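Docs > Simulation > Kitchen Cell > Setting the Arm Base and Home Pose

Setting the Arm Base and Home Pose in the Kitchen Cell

This page covers placing the arm in the Lodolville kitchen, checking its reach, and saving a home pose that the task scripts can start from. It applies to the single-arm cell only. You need a working install of Drormont and a copy of the kitchen file that has not been edited by hand.

Before you start

Open the cell with physics paused. If physics is running when the arm loads, the joints sag before the controller takes over and every reading you take afterward is off. Check that the length unit is millimeters. Older cell files were saved in meters, and the importer does not convert them.

Step 1. Place the base

Select the arm's root node, not the first link. Moving the first link looks the same on screen but leaves the collision shape where it was. Set the base on the floor and rotate it until its forward axis is square to the cabinet fronts.

Set the distance from the base axis to the front edge of the counter to 700 mm. Closer than that, the elbow folds too far on low targets. Farther out, the back of the counter is at the limit of reach and the solver starts returning poses with the arm nearly straight.

Lock the root node when the distance is set.

Step 2. Set the joint limits

The arm has 7 joints. Load the limits from the Cotumora profile, then open joint 4 and narrow its range by 30 degrees at the folded end. The stock range lets the forearm pass through the upper link's cover in some poses – the collision mesh there is simplified and does not catch it.

Do not change the other joints. If a task fails on a limit, move the base first.

Step 3. Check the hand

Open and close the fingers once with nothing between them. Both should travel the same distance. If one lags, the mimic joint was dropped on import. Reload the hand by itself and attach it to the wrist flange again.

Set the tool point midway between the fingertips. A tool point left at the flange is the most common cause of a hand driven into the counter.

Step 4. Run the reach check

Run the reach script from the Sedgwick tools folder. It moves the hand to a set of targets over the counter and holds at each one. Watch the clearance readout during the moves as well as at the holds. The script logs only the holds, so a brush against a faucet or a shelf on the way past will not show up in the log.

When a target fails, look at the arm before editing anything. A straight elbow means the base is too far out. A tightly folded one means it is too close, or the limits from Step 2 did not load.

The arm at the appliance counter, then at the double sink:

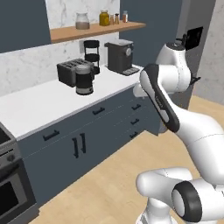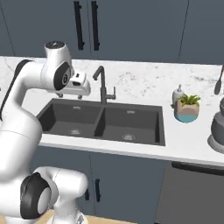

Step 5. Save the home pose

Raise the hand clear of the counter and bring the elbow to the middle of its range. Save the joint values, not the hand position. With a redundant arm, the same hand position can be reached with the elbow in different places, and a script that starts from the wrong one will take a different path each run.

Close the cell, reopen it, and call the home pose with physics on. The joints should settle without a visible jump. If they jump, the drive gains were reset on save. Enter them again in the controller panel and save the controller file separately from the cell.

Repeat Step 4 after any change to the base, the hand, or the kitchen layout. A change of cabinet color or counter texture does not require it.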